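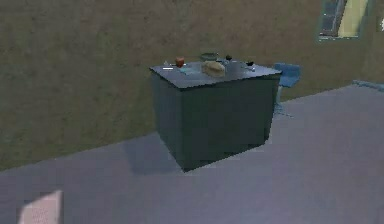 Most of the calls to the Rirnlow Tenants' Association this winter have been about kitchens. The building owner plans to replace the kitchens in the east wing starting in the spring, and many of you want to know what you will be getting, how long it will take and whether your rent will change. We met with the owner's project manager, Henrique Magalhães, at the end of January and can now answer some of those questions. The larger units will have room for an island, and the plain kind, a dark gray block with a flat top a little lighter than the sides, is one style that people either like right away or don't like at all. Smaller units will keep the layout they have now.

Work will be done one floor at a time, beginning with the second floor. Each kitchen is expected to take 31 days from the day the old cabinets come out to the day the final inspection is signed. You will have no sink in the kitchen for part of that time. The owner has agreed to provide a hot plate and a small refrigerator to any household that asks, and the laundry room on each floor will have a sink set aside for washing dishes. Please ask for the hot plate early. They are being rented, and the order has to go in before work on your floor begins.

The rent question took up most of the meeting. Under the current lease, the owner can't raise your rent for this work until the lease comes up for renewal. Tenants on a month-to-month agreement have less protection, and we are still talking about that. If you are month to month and have received a letter about a new rate, don't sign it yet. Bring it to Fernanda Macedo in 4C, who is keeping copies of all the letters so we can compare them.

Every household will get a credit of $600 toward meals and other costs while the kitchen is out of use. It will show up on the rent statement for the month after your work begins. The first offer was lower, and it would have been paid only to households with children. Thank you to Benvinda Serrano and Martim Godinho, who went door to door in December and came back with 40 signed letters asking for the same credit for everyone.

You will be asked to choose a cabinet finish and a counter color from a short list. The form will come under your door, and you will have two weeks to return it. If you don't return it, you will get the standard finish. A few people asked whether they can keep their own stove. You can, as long as it passes the gas check and fits the opening. The owner will not store it for you, so plan on having it in your living room for the month.

Before the crew arrives, everything in the cabinets has to be packed and moved out of the kitchen. Boxes will be left in the lobby. Tenants who can't lift or pack can ask for help by calling the management office, and there is no charge. Take pictures of your floors and the walls in your hallway before work begins — if something is damaged, you will want to show what it looked like.

We have not been able to get a firm date for the west wing. Mr. Magalhães said the owner wants to finish the east wing first and look at the cost. We asked for that in writing and will print the answer when we get it.

The next tenants' meeting will be in the community room, and the schedule for each floor will be posted by the mailboxes beforehand. Conceição Vilela will interpret in Portuguese. If you need another language, leave a note in the association's mailbox with your apartment number.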